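社区诊所的候诊室应该晚上也开门

文:Dela Nutsugah
六月
打印本文 | 用电子邮件发送

我在Skernlow住了八年,中文是来这里以前学的,所以有些句子可能写得太直,请读者原谅。我想谈的是Wurna诊所的开放时间。

Wurna诊所每天下午四点半停止挂号,五点关门。在册的病人有700人,其中很多人在鱼品加工厂、洗衣房和旅馆里上班,下班的时候诊所的灯已经关了。要看病,就必须请假。请半天假,工厂扣半天的工资,有的领班还会在排班的时候记住你。于是人们就拖着。血压高的人拖,糖尿病人拖,咳嗽了三个星期的人也拖。最后他们去的是医院的急诊室,在那里等一整夜,看到一个不认识他们的医生。

我自己做过这样的事。去年冬天我的耳朵疼,我算了一下工资,决定再等一等。等到第六天,我听不清楚同事说话了。急诊的医生问我为什么不早一点去诊所,我说诊所开门的时候我在上班。他点点头,写了药方,没有再问。

反对延长时间的理由,我都认真听过。第一个理由是钱。诊所的主管在居民会上说,晚上多开三个小时,每个月要多付护士和前台的加班费,另外还有保安和取暖。我相信她的话。但是我没有要求每天晚上都开。一个星期有两个晚上,从五点到八点,早上相应晚一点开门,护士的总工时就可以不变。上午九点以前诊所里的人本来就很少,我坐在那里等过几次,前台的人有时间浇花。

第二个理由是,以前试过,没有人来。这个我也去了解了。那次试验只有14天,通知用一种语言写,贴在诊所里面的门上。白天不能来诊所的人,怎么能看见诊所里面的通知?我觉得这样的试验不能说明什么。如果要再试,应该至少试三个月,通知要贴在公共汽车站、洗衣房和工厂的更衣室,并且用病人真正读的语言来写。

第三个理由比较少有人公开说,可是我听得出来:病得真重的人,总会想办法来的。这个想法让我最不舒服。诊所的工作有一大半是为还没有病重的人做的,量血压、打疫苗、看一看孩子的体重,也包括告诉一个人应该怎么吃饭。这些事情都不急,所以第一个被放弃的就是它们。

离我们不远的Radonjić区已经这样做了。那里的诊所从去年开始有两个晚上营业,第一个季度接待了249位晚间病人。我在那里和一位护士谈过话,她说晚上来的人问的问题比白天的人多,因为他们不用看着表赶回去上班。她给糖尿病人讲饮食,也讲水果可以吃多少,什么时候吃比较好。她很喜欢晚上的班,虽然她回家的公共汽车要等很久。
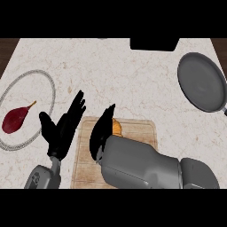 Philomena Kwofie读了这篇文章的初稿以后给我写信,她同意晚上应该开门,可是认为我把护士的部分写得太轻松。她说晚班以后没有末班车,有孩子的护士早上晚去一个小时也得不到什么好处,孩子还是七点要起床。她问我,如果诊所只是把困难从病人那里搬到护士那里,我是不是还支持。

这个问题我想了好几天。我的回答是仍然支持,但是要加上条件:晚班必须自愿,必须有晚班补贴,回家的交通由诊所来安排。Zekimeo车行现在晚上已经有小巴送旅馆的员工,诊所可以去和他们谈一谈价格。如果自愿的护士不够,就先开一个晚上。

居民会下一次讨论诊所的预算是在秋天以前,晚上七点,在学校的礼堂。那个会议定在晚上开,是为了让上班的人也能参加。我希望主管在安排诊所的时间时,也这样想一想。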